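The fourth trimester gets its own room

At the back of the Brito health centre, past the pathology counter, there is a carpeted room with six armchairs, a change table and a kettle. Women who gave birth as recently as the week before come in, sit down and talk to a midwife for as long as they like. There is no appointment and no referral. Some stay for one cup of tea and some stay until the centre closes.

The service is called Pronura. It began in March last year with two midwives and a physiotherapist, and in its first twelve months it saw 146 women, most of them with a first baby. Its purpose is to look after mothers in the weeks when the attention of the health system has usually moved on to the child.

Zinhle Adams, the midwife who runs it, spent 15 years on a hospital postnatal ward before she came here. She left because of how quickly the beds had to turn over.

"A woman would have her baby at four in the morning and be in the car park the next afternoon," she says. "I'd have shown her how to latch the baby once, maybe twice. Then she'd get a home visit if she was lucky, and the six-week check, and in between she was on her own with a phone."

The six weeks in between are where most of the trouble sits. Milk comes in, usually around day three, and with it sore breasts and often tears. Stitches pull. Bleeding that had slowed picks up again after a walk to the shops, and a woman has to decide whether that is ordinary or not. Sleep is broken into pieces too short to be much use.

Farzana Matubbar had her daughter by caesarean and first came to the room on day nine. She had been told not to lift anything heavier than the baby, but she lives on the second floor and the pram weighs more than the baby does.

"I'd been bumping it up the stairs one step at a time and thinking I was being careful," she says. "Zinhle asked me to show her how I got out of bed in the morning. That was the first thing. I was sitting straight up, every time, using exactly the muscles they'd cut past."

She was shown how to roll onto her side first, drop her legs over the edge and push up with her arm. A neighbour now keeps the pram on the ground floor.

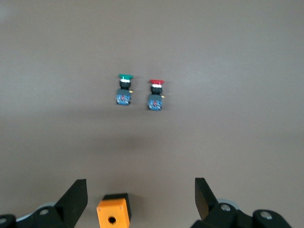 Two push-button switches, the one on the left with a green cap.

Much of the work is like this. Ryota Kubo, the physiotherapist, sees women on two mornings a week and says he rarely begins with exercises. He asks how they feed, how they carry the capsule and which hip they rest the baby on. He asks about the toilet, which most of his patients have been waiting for somebody to bring up.

"Leaking when you sneeze is common after a birth," he says. "People hear that it's common and decide they have to live with it. It can usually be treated, and it's easier to treat early than in ten years' time."

His advice for the first fortnight is short. Lie down flat for a while every day to take the weight off the pelvic floor. Breathe out when you lift. Start gentle pelvic floor squeezes once any catheter is out and it feels comfortable, and stop if there is pain. Walking is fine, in small amounts, and if the bleeding gets heavier or brighter the next day's walk should be shorter. Running can wait at least three months, and longer for some.

There are things the room is not for. A woman who soaks a pad in an hour or less, or passes large clots, or has a fever, a bad headache with changes to her vision, chest pain or a hot, swollen calf is sent straight to emergency. The list is taped inside the cupboard door and a copy goes home with every visitor. So does the number of the after-hours mental health line.

Mood is the other subject that takes up the day. The baby blues tend to lift by the end of the second week. When they don't, or when a woman stops sleeping even while the baby sleeps, Adams arranges for her to see a GP, often the same day. She asks every woman who comes in, including those who look well.

Partners are welcome. Kornél Mészáros started coming along when his son was three weeks old, at first only to drive. He now brings soup to the weekly lunch, which was his grandmother's idea of what a new mother should eat – chicken, carrots, a lot of parsley and very little else.

"In my family nobody let a mother cook for forty days," he says. "I thought it was an old superstition. Then I watched my wife try to make toast."

The idea is hardly new. Many cultures set aside a month or more for rest after birth, with warm food and relatives doing the washing. Families who have moved a long way often lose it, and so do families where the grandmother is still at work.

Money is the harder part. Pronura runs on a grant that pays for 24 staff hours a week, topped up by the health centre, and the grant is reviewed each year. A second room is planned at Rulum, where the nearest maternity ward is more than an hour away by road. Adams would like it open before summer. She has found a midwife who is willing to do it and is still looking for a physiotherapist.

Matubbar's daughter is now five months old and too big for the bassinet in the corner. Her mother still drops in when she is passing, and last time she stayed an hour with a woman who was four days out and could not get her baby to feed on the left side. They tried it lying down. After a while it was quiet, and Adams went to fill the kettle.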